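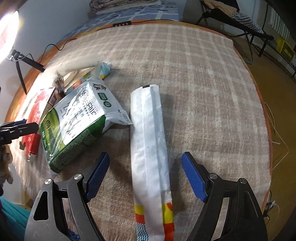 Shadow puppets at home: what I do now, after a lot of floppy wolves

We do a shadow show every October, in the doorway between the kitchen and the den, and every year at least one person asks me how I get the edges so crisp. So I'm finally writing it all down, in whatever order it comes out of my head.

The screen first. For years I used an old bedsheet and wondered why everything looked like it was happening in fog. Baking parchment is so much better! Tape two widths together on the back with clear tape, overlap them by the thickness of a pencil, and pull the whole thing tight across a wooden picture frame with the glass taken out. Staple the top, then the bottom, then the sides, working from the middle out to the corners. Mine is 28 inches wide, and two kids fit behind it if they like each other. If you only have a sheet, iron it. I mean really iron it, with steam, because every crease turns into a tree branch once the light is on.

White tissue paper works too and gives a lovely soft glow, but someone will put a finger through it. Keep it for grown-up shows.

Now the light. One light, a small one. A big frosted bulb gives you mushy double edges, and so does a lamp with three bulbs in it. I use a clip-on desk lamp with a single clear LED, clamped to a chair back a bit above head height and pointed slightly down, so the puppeteers' heads stay out of it. Don't use the old hot bulbs near paper, please. A phone flashlight propped in a mug is perfectly fine in a pinch, and I've done an entire dragon story that way while camping.

Puppets! Cereal boxes are the right weight. Printer paper curls, and corrugated cardboard is misery to cut around anything as small as an ear. Draw your shape on the plain side, cut the inside holes first (eyes, windows, the gap between arm and body) and then go around the outside, otherwise you're poking a blade through something that has nothing left to hold on to. Small curved nail scissors are my favorite for the kids. I use a craft knife on a cutting board that I retired from food a long time ago.

Always in profile, by the way. A face looking straight at you is just a potato.

For moving parts, use the little brass paper fasteners, and put a scrap of tape over each spot before you punch the hole so it doesn't tear. Leave the fastener a hair loose. If the arm won't swing down by its own weight, it's too tight. I used to use thread with a knot on either side, which looks neater but takes forever, and I have made 17 animals for a single Noah's Ark, so I know what I'm talking about.

Sticks: bamboo skewers with the points snipped off. Tape them flat on the back if the puppet comes in from the side or below. For puppets that need to turn around and walk home again, I tape a short bit of bendy straw to the back and slide the skewer into the straw, a trick I got from Eliseo Ventura when we were both stuck doing the spring show at our kids' school. It changed my life a little bit.

Color is easier than you'd think. Cut a hole and glue candy wrappers or tinted report covers over it on the back. Red and amber show up best. Dark blue mostly reads as black, so go lighter than seems right. For our made-up kingdom of Zoltalau the kids wanted a purple moon, and we had to layer pink over pale blue to get there.

Hold the puppet right against the screen for a sharp shadow and pull it back toward the lamp to make it huge and blurry. That's your giant, your storm, your ghost. Practice this one with the lamp on, as it's very easy to clonk it.

Keep the story short. Ours run over ten minutes only when somebody gets silly. Write the cues in big letters on a card and tape it to the back of the frame, down low where the light spills onto it.

For storage I keep everything flat in a pizza box (a clean one), with one sheet of wax paper between layers and the skewers pulled out and rubber-banded together. Label the box by story. I didn't, and last year Goldilocks went on with two bears and a camel.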